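The Chair Covers

I'd done 77 clips for Trukine by the time my aunt's flat came up, and I was sick of my own kitchen. You can only wipe the same worktop so many ways before Hatice Tokgöz writes back with "more variety please, different home if possible". Hatice was my reviewer. I'd never met her. She was in Murnport, and I pictured her with a mug the size of a bucket.

So I went round to my aunt's, put the headband on, and asked if there was anything that wanted doing.

"The chairs," she said, without looking up.

My aunt dresses her chairs. She dresses everything — the table, the sofa, I think she'd have done the boiler if it had kept still. I said I'd do the covers and tidy up a few bits, and the machine would learn from it. She wanted to know what sort of machine needed to learn chair covers. I said one with hands, eventually.

"And who teaches it to do them properly?"

"Me."

She laughed for quite a while at that.

The rules were simple. Keep your hands in view, don't rush, don't talk. Trukine wanted 200 clips from each of us, and Ka-ming Tse, who'd signed up the same week as me, was already past it and being unbearable. I rolled covers. I picked up bottles. My aunt stood in the doorway telling me I was rolling too tight, so that was one clip gone, and then she did it again.

Hatice's note came that night. Lovely hands, she'd written, very clear, but who is the woman saying "from the middle, from the middle"?

I told her. There was a long gap, then another message. Could the woman say how she does the corners?

I sent the next lot over with four stills on top, so she'd know which flat it was.

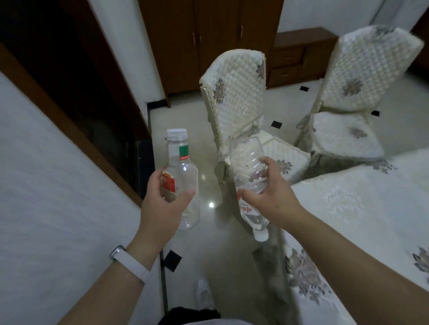
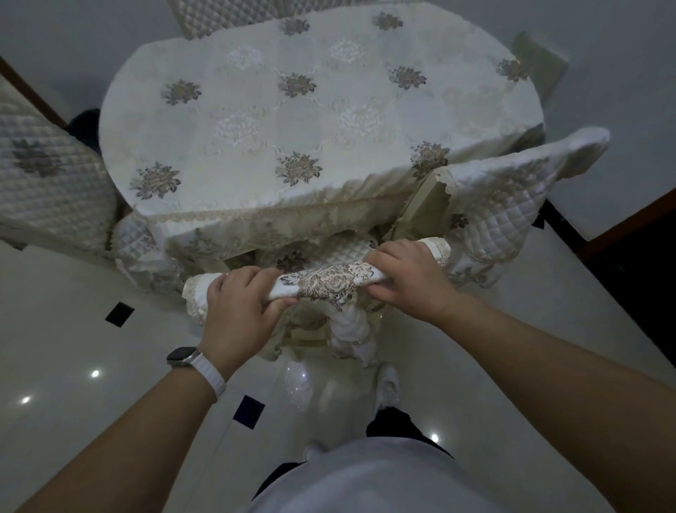
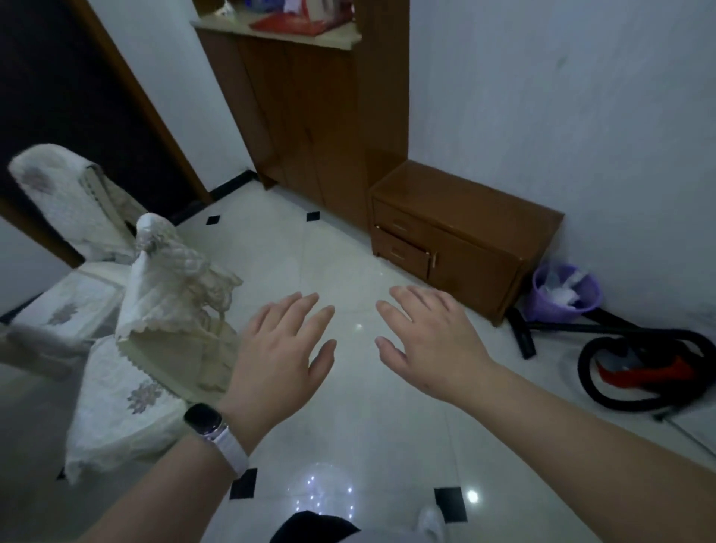
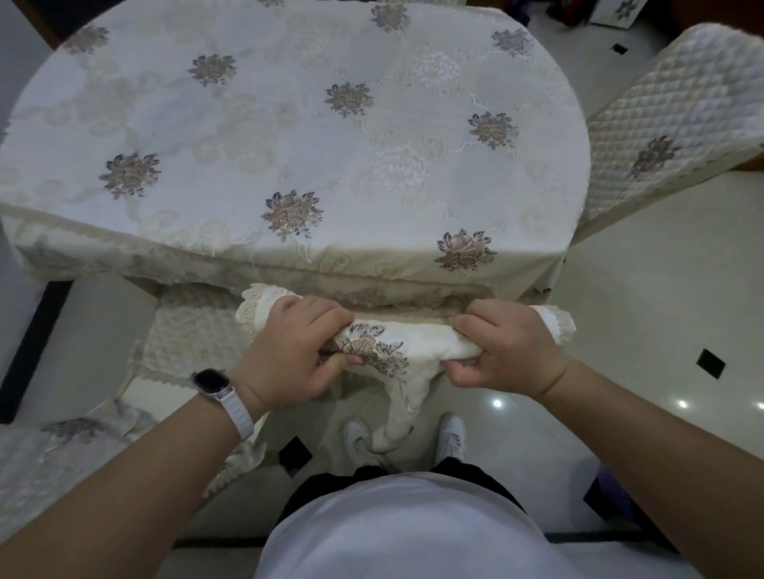
More stories
The Night Bus to Rothe
What Jonatan Myklebust Left in the Shed
Mandness, Low Tide
Birthe Vídalín Buys a Piano
1,030 Steps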